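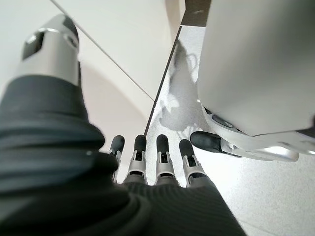 ¿De dónde viene el agua del grifo?

¡Abres el grifo y sale agua! Parece magia, pero antes de llegar a tu vaso ha hecho un viaje larguísimo. Casi siempre empieza en una nube: llueve, y la lluvia llena ríos y embalses (¡y también se cuela bajo tierra!).

Una parada muy importante

Después el agua entra en la planta potabilizadora. Allí pasa por filtros de arena que atrapan el barro y las hojitas, y se le pone un poquito de cloro para acabar con los microbios.

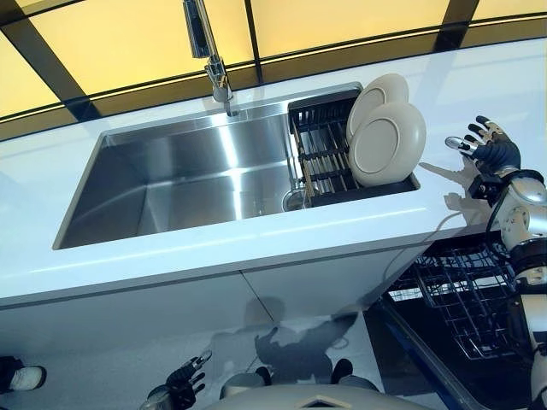 El fregadero y su grifo: ¡fin del viaje!

¿Y luego?

Por el desagüe empieza otra aventura: el agua usada va a la depuradora, donde la limpian antes de devolverla al río o al mar. ¡Y vuelta a empezar!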